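Trovport Station

Trovport Station is a design for a crewed space habitat that would make its own gravity by spinning. It was drawn up by the Rezende study group in Tomusstead as a home for long stays in deep space, where months of floating take a toll on bones, muscles and eyesight. The station has never been built, though its plans have been revised several times and are still fondly passed around among people who enjoy this sort of thing.

Background

The idea of spinning a spacecraft to press its crew gently against the floor is older than spaceflight itself, and most versions look like a great wheel. The Rezende group liked the wheel well enough but worried about how many launches it would take, so they settled on a simpler shape, something like a dumbbell. Crew quarters sit at one end, the power plant and heavy stores sit at the other, and a long folding boom joins the two. Once the boom is stretched out, small thrusters set the whole thing turning end over end. 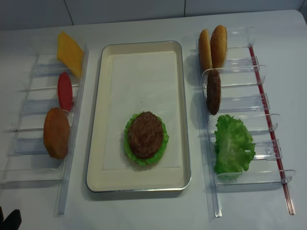 Layout

The living end is made up of 3 stacked decks. Sleeping cabins are on the lowest, where the pull is strongest, with the galley and exercise room above them and the workshop on top. A narrow elevator runs up the boom to a docking hub at the balance point, where visitors arrive nearly weightless and then grow heavier on the way down, a ride the designers clearly looked forward to describing. In the final plans the living end lies 80 meters from that balance point.

Early drafts had the station turning quite fast, which allows a shorter boom but can leave people dizzy every time they turn their heads. Later drafts slowed the spin and accepted a gentler gravity, a good deal less than Earth's, in exchange for more comfortable crews. Whether partial gravity is enough to keep a person healthy over many months is still an open question, and the study says so plainly.

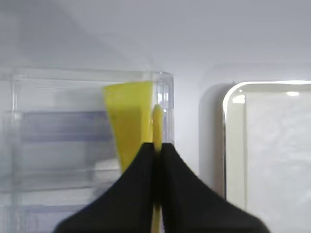 Intended missions

Trovport was planned around stays of 18 months, with a fresh crew arriving at the end of each one. A smaller version known as Drilton would have left out the elevator and the top deck, and was meant to travel between planets instead of staying in one place. Its boom could be drawn in before engine burns and let out again afterward, which adds weight and a fair number of moving parts.

Criticism

Most objections have to do with balance. People and water move around all day, and even small shifts can set a long, thin spinning object wobbling. The group answered with pumps that send water from one end to the other, but critics felt that a stuck pump would be a serious worry so far from home.

See also: Artificial gravity; Space tether; Rotating wheel station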